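# Cloltau: cloth and tabletop image set

Cloltau is a small set of still images of pale cloth lying on a wooden table. It was put together for Clovamura, a project on sorting and folding household textiles. The set holds 1,000 images in 8 folders. Each folder covers one arrangement of the table. Images are in colour and have not been straightened.

## Contents

The main subject is a white to off-white cloth with a fine ribbed texture. It may lie in soft folds or have other items resting on it. Items on the cloth are labelled separately, and the fabric beneath them is not filled in.

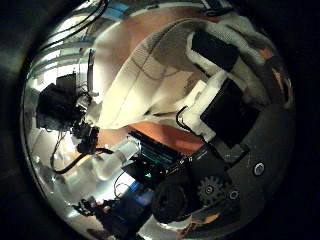
## Labels

- `cloth`: visible fabric on or hanging from the table
- `pile`: mixed clothing where single garments can't be separated reliably
- `surface`: exposed wood
- `other`: everything else, including plants

Where cloth hangs in front of a pile, the boundary follows the lower edge of the hanging cloth. Colour is not part of the label. Blue, pink, white and dark garments all go under `pile` if they are heaped together.
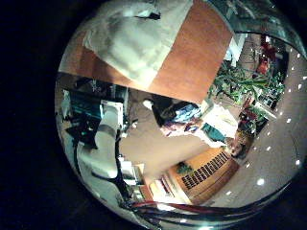

Can single garments be labelled inside a pile?

Only if the full outline is visible. Use `pile` for the rest and leave the garment field blank.

## Texture and folds

Fold lines are marked by hand at two levels, soft and sharp. Ribbing is not a fold. If a shadow can't be told from a crease, mark it soft. Annotators in the Després group disagreed on around 20 images, which carry the flag `fold_unsure`.

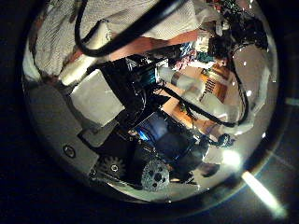

Ribbed white cloth, with a warm orange-brown band beneath it.

## Known limits

Wood grain is often lost under glare. These areas keep the `surface` label, but should be left out of any colour measurement. Crumpled white material that could be either cloth or paper is labelled `other` with the note `material_unsure`.
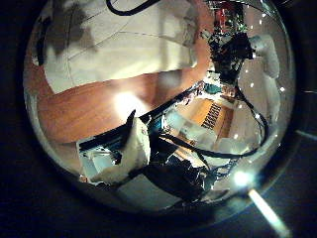

Version 2 of the labels merges the old `wood` and `tabletop` classes into `surface`. Files made with the Tritora export script before August still use the old names and need to be converted.

Contact: Clovamura data desk | © Cloltau contributors | Back to top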